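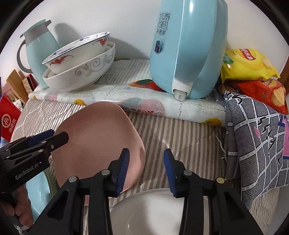

The everyday dishes, out on the striped cloth in front of the flowered shelf.

Can we talk about table coverings for a minute? I promised Malathi Thevar I'd write up my dining table for the May issue after she came by for tea and spent most of the visit running her hand over it, so blame her if you were hoping for recipes (those are on the next page, and the lentil one is very good).

The striped cloth is my favorite thing in the whole room. It's got narrow bands in beige, white and gray, plus a dark herringbone, and I bought it at the Borkeck market from a stall that was mostly buttons. I used to wash it every few days and iron it, which I hated, and then I saw clear table covering sold off the roll at Hukov and went home with a piece of it rolled up under my arm like a poster. It goes right over the cloth. You still see all the stripes, a bit shinier than before, and turmeric wipes off with a damp rag! If you try this, unroll it the night before and put heavy books on the corners. Mine curled up like a wood shaving for two days because I was impatient.

The low shelf at the back came later. It's a small raised thing that was holding shoes at my sister's place, and I wasn't going to put shoe shelf on a dining table without covering it, so over it went the flowered covering with the lacy pattern. Rajeshwari Warrier says flowers and stripes together make her eyes cross. I say the big pink bloom in the middle is the most cheerful thing I look at before my coffee, and there's a yellow flower at the end that I'm fond of too. We have agreed to differ, and she still comes to lunch.

Now, dishes. I've given up on matching sets. The big pink plate with the rounded corners is what I use for flatbread, and when it isn't in use I like to prop it so it leans on the shelf and gives the white wall some company. The large white bowl is for salad, rice, popcorn, whatever needs tossing. And the light blue dish with the olive green rim was a bargain from the Chamoun clearance table (3 dollars, I nearly bought two and I'm still cross that I didn't). It holds lemon wedges beautifully, and pickles, and once an entire evening's worth of olive pits.

A couple of you asked at the last potluck how I clean under the clear layer. I peel it back from one end, wipe the underside with warm water and a drop of dish soap, and let it dry all the way before I lay it down again. Last time I rushed that part and got a foggy patch right where the guests sit.

If anyone has a spare striped cloth in greens or blues, I'd love to swap for the summer. I have a plain cream one in good shape, and a set of Viltisura napkins still in the wrapper. Catch me at the next potluck, or leave a note with Malathi and she'll pass it on.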